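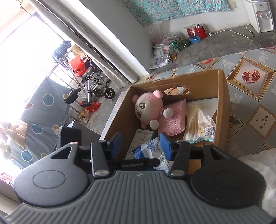 Re: [farkitus-chores] Can anything pack a box of odds and ends yet?

Hi all,

Picking this thread up from the Verhoeven bench, and I'm going to quote the message in full further down for the people who joined in June. It's the best question we've had on this list in ages!

My short reply is that packing one kind of thing is done, packing a few kinds of thing is nearly done, and packing whatever happens to be lying on the bed is still wide open. A plush bear, a paper leaflet and a crumpled plastic package in one cardboard box is a much harder job than a pallet of identical tins. The bear squashes and springs back. The leaflet lies flat and gives a fingertip very little to get hold of. The crumpled package changes shape the moment you touch it, so the grip you planned is for an object that no longer exists.

What has me excited is how much of this you can get through with plain two-finger jaws and soft pads. I used to argue on this list for five-finger hands (sorry, archive readers) and I've come a long way round. Hold a pair of jaws in your own hand and try to clear a table with them. You get good at it quickly, and you learn a lot about your own habits on the way: you drag flat things to an edge before lifting, you nudge a box with your knuckles, you pinch a bag by its highest wrinkle.

We tried the same sort of job on the Brilex arm in the Dedthorpe workshop last month. The setup was one arm, one open carton, and a pile I made up from the lost property shelf. Out of 80 picks, 23 needed a person to step in. I was thrilled with that and my sister, who runs a house with kids in it, was appalled – she pointed out that a helper who calls you over that often is another kid. Fair enough.

The failures bunched up in ways that may help whoever is planning a trial:

Clear bags. The camera sees the thing inside and the arm goes for that, then comes up holding a pinch of film.

Things lying under other things. The arm would take the top item and pull its neighbor along with it, and once that neighbor went over the side of the bench.

Carton walls. Going down into a box is fine in the middle. Close to a wall, one finger has nowhere to go, and the arm stopped and waited for me.

Anything with a cord. I took those out of the pile after the first round and I'm not counting them.

Plush toys, on the other hand, were a joy. You can grab a stuffed rabbit nearly anywhere and it forgives you.

Now the message I'm replying to:

----- Original message -----
From: Verhoeven packing bench
To: farkitus-chores

We pack gift and donation boxes, all mixed goods, no two boxes alike. Each one takes a person 2 minutes if the goods are laid out and a lot longer if they come in a heap. We've been shown videos of arms doing very neat work with very neat objects. Our objects aren't neat. Half of them are in bags and some are soft.

Is it worth our while to look at a machine this year, or should we wait? And if we wait, is there something we could be doing with the bench in the meantime so it's ready? We have room for one arm and no room for a cage. Also, does the order of packing matter to these machines? Our people put heavy things at the bottom without thinking about it and I'd hate to have to write that down.

Thanks, we do read every reply.
----- End of original message -----

Taking those in turn.

This year or wait: I'd wait on buying and start on trying. Borrow time on somebody's arm for an afternoon and bring a real heap, including the worst of it. Ten boxes' worth is plenty to show where it gets stuck. If it's the bags, you can decide whether the bags could be opened or folded before they get to the bench, and that may be a five second job for a person.

Getting the bench ready: raise the back edge so things can be pushed against it. Keep the carton in one spot, with its flaps held down. Spread the heap before anything starts. All of this helps your people too, so you lose nothing if the arm never comes.

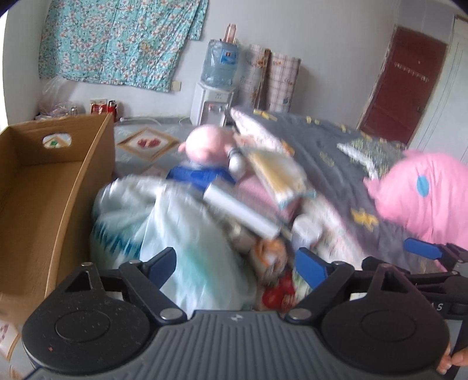 Does the order of packing matter to the machine?

It matters to the box more than to the arm. Most systems I've used take whatever is easiest to grab, so heavy-at-the-bottom has to be given to them as a rule or shown to them many times over.

The showing route is the one I'd watch. Your packers already know the rule, and if they do the job with hand-held jaws while it's being recorded, the order comes along with everything else. How many boxes that would take for goods as mixed as yours, I can't say. If anyone here has tried it with soft goods, please post, even if it went badly!

On the cage, I'll leave that to someone who knows the rules for your site. A slow arm is still an arm.

One small thing for the Dedthorpe people: the workshop opens at 10 for the next session, and I'll bring the pile. Add to it if you like – squashy, shiny and see-through things are all wanted, but please no more glitter.

Saron Kumsa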